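About Us

Hi! I'm Roman Sowa, and Brida is the thing I started in my living room and never quite moved out of it. We build hand-held grippers, the kind you hold and squeeze yourself, so that a robot can later learn from the way a person picks things up. There's a shared workshop in the picture now too (Drostholm, 18 benches and one very loud compressor), but a lot of the work still happens at home, next to the sofa.

It started with a kit arm from Didenko that I bought used and couldn't get to do anything useful. Programming it move by move drove me up the wall. So I thought, okay, what if I just show it? I made a pair of fingers, stuck a printed marker cube on them so a camera could follow along, and spent a whole weekend moving cups from one side of the table to the other. My wrists hurt for days, and I was completely hooked! 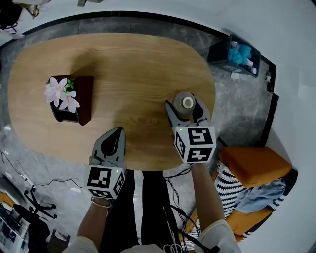 A bottle in the right gripper, flowers staying put.

The pair we work with today is called Ason, and it's version 214 if you believe my file names (please don't, I save a new one every time I move a screw hole). Gray fingers, black pads on the inside, one white cube per hand. The pads took the longest. I went through foam, bike tube and the bottom of an old bath mat before I found something that held a bottle without leaving a mark, and I still have a shoebox full of the losers.

How we work is pretty simple. Somebody sits down at the table, picks something up, puts it back, and does it again. We write down every session in a paper notebook, and we're at 705 now. I like ordinary tables and ordinary stuff on them, because that's where I'd want a robot to help me out someday. A bare bench at Drostholm is great for soldering, but it's a lousy stand-in for a home.

If you come by, you'll probably get handed a pair. Most people squeeze way too hard at first (I did too) and then loosen up after a few tries. 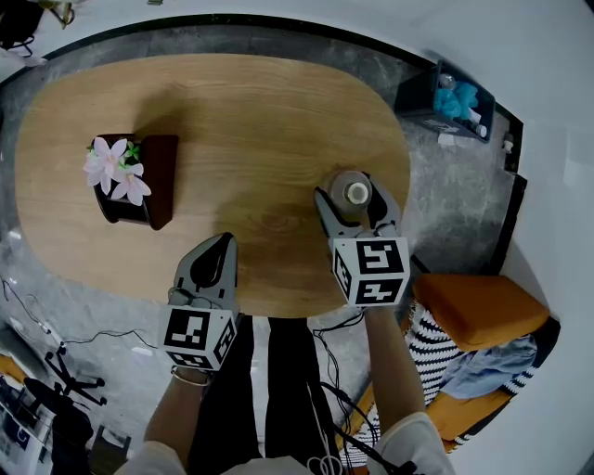

Come Build With Us

We're at Drostholm on Tuesday evenings, and you don't need to know anything about robots to join in. If you can use a screwdriver and don't mind doing the same thing over and over, we'd love to have you. Bring your own safety glasses if you've got them, and something small from your kitchen that you'd like to see picked up. Write to me through the contact form first so I can put your name on the door list. I answer everything myself, usually late at night.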